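Flolinia Play Kitchen, Countertop Unit with Sink

Play kitchens / Countertop units / Flolinia

Item condition: new, shipped in two boxes
Sold by: Votitz Toys and Playroom Furniture
Page updated May 28, 2022

The Flolinia is the play kitchen we sell most to families and to small day care rooms. It has the cooking area and the sink together in one counter, so two children can stand at it and each has something to do. One is cooking, the other is washing, and after a while they change places.

The cooktop

The counter is white with small brown and gray dots, like a stone counter in a real kitchen. Four black coil burners are set in it, and every burner has a raised silver ring. The burners do not heat and there is no electricity in this model. The rings are high enough that a child can feel with the fingers where the burner begins, and a toy plate can rest on top of one.

Between the burners are the round silver knob bases. They are molded into the counter and have a raised bar across the center. Please note that they do not turn. Some customers asked us about this in the past, so we prefer to write it clearly. The advantage is that they cannot come off and go into a mouth.

The sink

The sink is stainless steel and sits in the right corner at the front. It is a dry sink without drain. You can put a little water in it if you like, but please take the water out with a cloth after the play and do not leave it overnight.

The back and the sides

Behind the counter there is a backsplash with a dark, weathered wood look. The side wall is of a lighter wood color. We find the two colors go well together and they do not look too much like a toy in the living room. Utensils can hang in front of the backsplash, for example a slotted spoon, so they stay near to the hand and away from the burners.

Play food

The kitchen is delivered without food. Most of our customers take also the Hirnulis grocery assortment, and we keep it in stock the whole year. The pieces are in a good size for this counter. You will have vegetables, cheese, a can of peas and a bottle with a strawberry on the label, and all of it can lie between the burners while somebody is still deciding what will be the dinner.
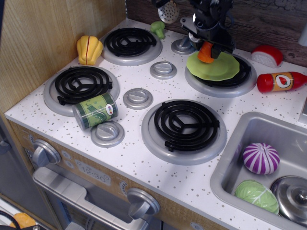

The bell pepper has a thin red seam down the middle. If your child already owns food from another maker, it will of course work too, but very large plates can cover the knob bases of the neighbor burner. For plates we recommend the small Hirnulis ones, which we also sell separately.

Assembly

Count on two hours for one person. The counter comes finished from the factory, so you build only the base and the walls. All screws are in a bag taped under the counter. Do not tighten them completely before the backsplash is in its place, or the side wall will stand a little crooked. The base is 27 inches wide without the side wall.

Cleaning

Wipe the counter with a damp cloth and mild soap. For the grooves of the burners a soft old toothbrush is the best tool. Do not use scouring powder on the sink, it makes scratches that stay.

Delivery

We ship from our warehouse in McGrath. Orders placed in May go out within the same month. For schools that order more than one kitchen we can put everything on one pallet, please write to us before you order and we will calculate the freight for you.

Spare parts

Screws, the sink and the side wall can be ordered one by one. The burners are not sold alone because they are fixed in the counter.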